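Against the Free Pouch

I have a drawer in my hallway that holds nothing but bags that came with other things. A pouch for headphones I no longer own. A cloth sack that a pair of sandals was sold in. Three zip cases from airline flights, one of them still holding a toothbrush the length of my finger. I didn't choose any of them and I didn't ask for them, and I have moved house with them twice.

My argument is simple. Companies should stop giving us small bags we didn't ask for, and we should stop being pleased when they do. A free bag is still a made thing. Somebody cut the cloth, sewed in a zipper, stitched on a label and shipped it across an ocean, and most of these bags are used once, on the way home.

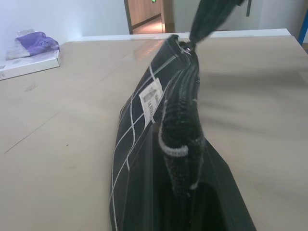

Page last changed: October 2019

I used to work in the back office of a gift shop in Penrose, and part of my job was ordering what we called extras. An extra was anything that went out of the door with a purchase and wasn't the purchase. When I started, the extras were tissue paper and a card. By the time I left, they were pouches. We had a pouch for jewelry, a pouch for candles, and a larger one for people who spent over 90 dollars. The supplier, a firm called Clendora, sent a new catalog every July, and it got thicker each time.

The reason we gave ourselves was that pouches replaced waste. Paper gets thrown out and a pouch gets kept. This is true as far as it goes. But being kept and being used are different things, and the shop only ever talked about the first one. If a customer put the pouch in a drawer for 8 years, we would have called that a success.

A paper bag at least admits what it is. It carries the thing home, you fold it or you don't, and it goes in the recycling. A pouch can't go in the recycling. It is cloth, plastic and metal sewn together, and no sorting plant I know of wants it. The thrift store in my town has a bin of them by the register, free to take, and the bin is always full.

I know the reply to this, because I've heard it from friends. They use theirs. One keeps charging cables in them, one keeps buttons. One packs for every trip with a set of them, and her suitcase looks like a filing cabinet. I believe all of this. I also think that if you asked these people to go and get every small bag in the house, they would come back with far more than they use. I did it myself last winter and stopped at 217, counting the reusable shopping bags and the ones inside other ones. I live with one other person. We don't have that many small things to put in bags.
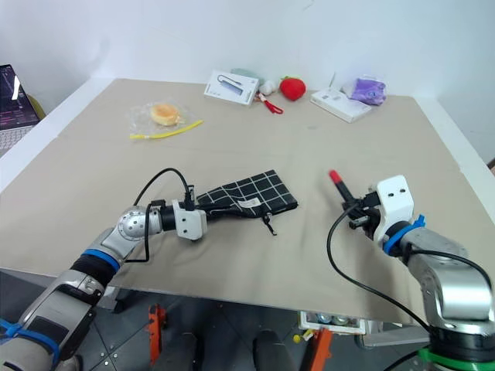 The shopping bags are a case of their own. They began as a good idea, and for a while they were one. You bought two or three strong ones and used them until the handles went. Then every bank, dentist and radio station began handing them out. The grocery chain near me, Budano, sells one at the register that costs less than a candy bar, and people who have left theirs in the car just buy another. A thing you replace whenever you forget it is a disposable thing, however thick the cloth is.

There is also the matter of taste, and I'd rather say it plainly than pretend I only care about landfills. A thing you picked out yourself has some place in your life. You remember the store, or the price, or why you wanted it. A thing that was handed to you along with something else has none of that, but it takes up the same room. Multiply this by every purchase in a year and you have a house partly furnished by marketing departments.

What would I do about it? I don't want a law. I would be content with a question at the register, the way some places now ask about a receipt. "Do you want the pouch?" Unorora, where I buy my reading glasses, began doing this last year with their cases. I said no the second time and the clerk put it back under the counter, and that was the whole exchange – it added perhaps four words to my day. I already had a case. It was in the other pocket.

Shops will say that the pouch makes the item feel finished, and that people buying gifts expect it. Fine, keep some for gifts. The rest of us are buying soap.

As for the drawer, I have been giving them away with things inside. If I bring someone garden seeds or spare keys, they go in a pouch, and I tell the person not to return it. I realize this only moves the problem to another drawer. My sister has started handing them back to me with cookies in them, and I have so far accepted the cookies.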